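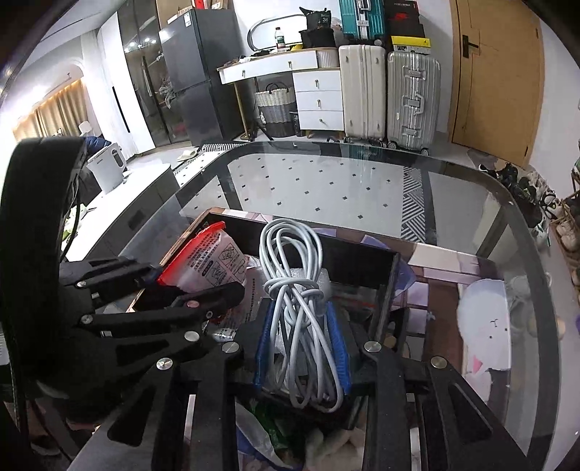 I have been told three times this year that I need to declutter, twice by a podcast and once by my sister-in-law, and I'm still not convinced that most of the advice works for anyone who isn't selling a book about it.

Take the twelve-month rule. If you haven't used it in a year, out it goes. Fine for a fondue set. I followed it faithfully in our old flat in Brekstead and got rid of a charging cord I was certain belonged to nothing. The following June we dug out the old Tufa radio for a camping trip and guess what it needed. The replacement was 20 dollars plus postage, for a cord that would have taken up as much room as a pair of socks.

Then there's the claim I keep seeing that the average home holds 1000 things nobody needs. Whose home? Who did the counting? Paula Dinu, who writes the Vernden newsletter I subscribe to and mostly enjoy, repeated it last month without a source. I wrote to ask where it came from and she very decently replied that she'd read it on another blog. I suspect that blog read it on another one.

What bothers me more is how often the cure for too much stuff is more stuff. The Irus storage range has 62 pieces in it, including a divider for the dividers. I priced up what they suggest for one hall cupboard and closed the tab. A box is a box. If you have the sort that came with something else inside it, you're already ahead. 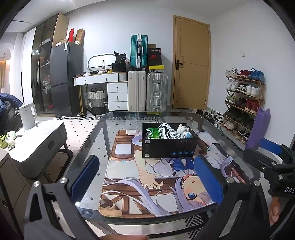 An open black box, on the desk mat.

I'll give the tidy people one point. Putting a lid on a mess doesn't sort it, and I've moved house with cartons I hadn't opened since the move before. That's a fair criticism and I've earned it. But the answer they give is always a whole weekend, a colour scheme and a label maker, when I can manage 20 minutes after tea before I lose interest and start reading old manuals.

So the spare cords are staying. I did throw out the fondue set, and my sister-in-law has since asked if she could borrow it.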